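From: Boyang Lei
To: Trurnstead Knitters and Menders list
Date: 22/07/2018
Subject: Re: Folding ribbed knits without the hard line

Catriona Cowie wrote:

> Dear all,
> I have a question before I put my winter things away. Every November I take
> out my dark ribbed sweaters and there is a line across the chest from the
> fold. On two of them it never came out, also after steaming. My sister
> says I should roll them, Fergus says hang them, and the book from the
> Dralcombe class says fold in thirds with paper. My shelves are not deep.
> What do you all do? And do you fold on the bed or on a table?
> Catriona

Dear Catriona, dear list,

I have read the answers from Fergus and Samina with interest and I would like to add my own experience. It is a little different from theirs. Please excuse me if I repeat something that was written last year, I did not find it in the archive.

First, about hanging. I would not hang a ribbed knit, not even on the wide padded hangers. Rib is made to stretch sideways, but with its own weight it also becomes longer, and the shoulders get those two small points which are harder to remove than any fold line. I lost a good gray cardigan in this way. Fergus, I know that yours are a much tighter knit, so maybe for you it is no problem.

Rolling is fine for a suitcase. In a drawer I find that the rolls are pushed flat by the other rolls, and then I have many small lines and not a single big one.

So I fold, and I fold on the table, never on the bed. On a bed the garment sinks in the middle and you cannot see if the ribs are running straight. I leave a cloth on the table. The bare top is too slippery for me, and the knit moves away when I smooth it with the hand. A cloth with checks is the best for this work, as you can follow the lines of the check with the side seam and see at once when one side is longer. With a black knit this helps very much. Black on a dark table is almost impossible for my eyes in the evening.
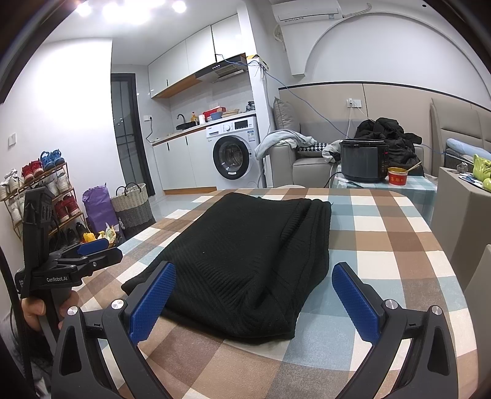 My order is this. I lay the sweater with the front down and pull the ribs straight, but softly, only until they close again. Then I bring one side in to the middle of the shoulder and lay the sleeve down along the body, and the same with the other side. After that comes the part where I think Catriona has her line. If you fold exactly in half, the fold goes over the chest, and this is the place everybody sees. I fold from the hem up, one third, and then once more. The lines are then lower, on the stomach and near the ribs, where the body stretches the knit and they disappear after one hour of wearing.

I put acid-free paper inside the last fold only. The one I buy is Folden, number 1542, the thin kind. Samina asked about 2816. I tried it and for me it was too stiff, it made its own line.

One more thing – please do not press the pile down to close the drawer! If it does not close, take one sweater out. Mine go on the sofa until I find a place for them, and this can take a week, I confess.

For the line that is already there, I put a damp cotton towel over it for a night and do not iron at all. Ruairi Laing told me to add a little vinegar to the water. I did not see a difference, but the smell was gone by morning, so it does no harm.

Catriona, may I ask if your two sweaters are pure wool or a mixture? With acrylic, I am afraid that the steam may have fixed the line, and then I don't know a remedy. Maybe somebody else on the list does.

With kind regards,
Boyang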